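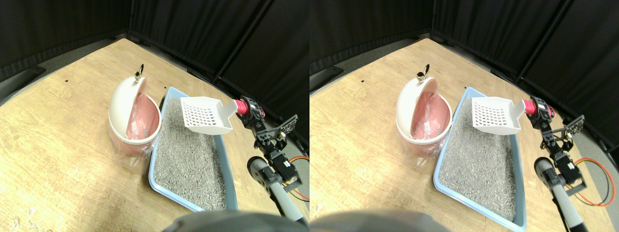

Pink bin with the white lid open, blue litter box and white scoop.

Litter corner: box, scoop and bin

This is the July page of our small gallery about cat things at home. My name is Wahyudi Latuheru and I keep these pages together with Gerrit Bosman. Last month we showed water bowls, and several readers wrote to us that they would prefer to see something about the litter box, because it is the part of cat keeping they like least. So this month it is the turn of the litter box.

The box is light blue, with a rounded rim and a simple rectangular form. We have had the same kind in our apartment in Ginholm for many years. Gray litter is my choice for it. Gerrit prefers the wood type, and on this point we do not agree.

About the bin I can say that I was against it in the beginning. A bin only for litter seemed to me a luxury. Now I find it very practical to have one beside the box, so the walk with a full scoop is short. It has a plastic bag around the pink part, and the dome lid has a small brass-colored knob on top. At home I change the bag every 2 days, also when it is almost empty. With one cat you can surely wait longer.

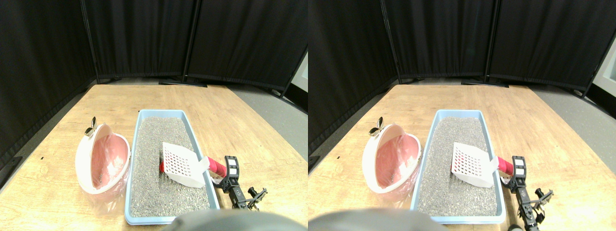

The scoop resting in gray litter, with the red handle over the rim.

For the scoop, I look first at the holes. They must let the clean grains fall through and keep the rest. A grid like this one works well for me with fine litter. With big pellets I had less success, and I needed to shake for a long time.

I also like a handle in a strong color. My old scoop was gray everywhere, and one time I searched for it for 30 minutes before I found it behind the washing machine.

How deep to fill the box is a question of taste, or maybe of the cat. Our cat Wattimena digs a lot, so we fill it generously and sweep the floor after. Gerrit's cat is more modest.

Next gallery: brushes and combs, long hair and short hair.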